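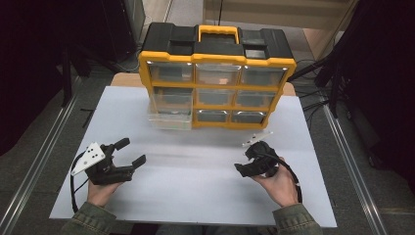 According to Anouk Smits, the article ought to start with apothecaries and leave the hardware trade till later, "they had the drawers first, the ironmongers only copied them". Fair point, order changed below.

Home | Topics | Household | Trades | Random page
2024-01-29 | By the Trakarwood desk
Shares 277 | Comments 14

Small-parts storage

Small-parts storage is the keeping of little things (screws, beads, pegs, seeds, buttons, fuses) so they can be found again. Covers drawers, trays, jars, tins, bags. Also the labelling. Not normally used for food, although spice chests work the same way and are often sold as both.

History

Oldest familiar form is the apothecary chest. Many small drawers, one substance each, name painted or pasted on the front. Drawers all one size mostly, whatever went in them, so the light herbs filled theirs and the costly stuff rattled about at the bottom.

Seed merchants and ironmongers used much the same furniture. In ironmongers' shops a sample was often fixed to the drawer front, a hinge or a hook say, which saved reading anything. Still done in some older shops.

Printers took another route. Type was kept in shallow open cases with compartments of differnt sizes, bigger ones for the letters used most. Capitals in the upper case, small letters in the lower, hence the names. A printer learned the layout by hand and didnt need labels.

Plastic changed the price more than the idea. Moulded drawers you can see through, cheap enough for a shed or a sewing room. Before that the home version was a jam jar or a tobacco tin, lid screwed to the underside of a shelf if someone was feeling clever.

Types

Drawer cabinets. Stay put, usually. Good for things used often. Weak point is the drawer with no stop, pulls right out, contents on floor.

Compartment boxes. One lid over everything. Good for carrying. Dividers must reach the lid or the contents wander between sections when the box is stood on end.

Jars and tins. Cheap, tight, heavy in numbers.

Bags on a rail. Common in shops, less so at home.

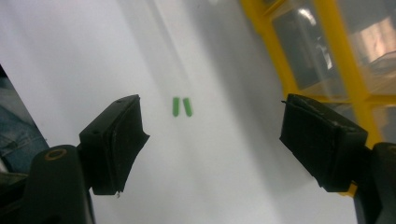
Ways of sorting

By size is commonest, then by kind, then by colour. Colour is quick for beads, pegs and thread, poor for screws. Sorting by job (all the bits for one door, one bag) is popular with fitters and makes no sense to anyone else opening the bag.

The Danholm method, named after the village evening class where it was written down, allows only 2 levels: kind on the outside, size within. Anything that fits neither goes in a mixed drawer, emptied every April. A survey for the newsletter Pornix took in 634 sheds and kitchens and found a mixed drawer in most of them, including ones whose owners said they had none.

Labels

Paper strips, card in a slot, embossed tape, or pen straight on the plastic. Pen rubs off. Words date badly when the contents get swapped, so a sample taped on the front is still recomended in the Yang handbook, a standard text for stores clerks.

See also: Button box, Job lot, Type case, Thread (screw)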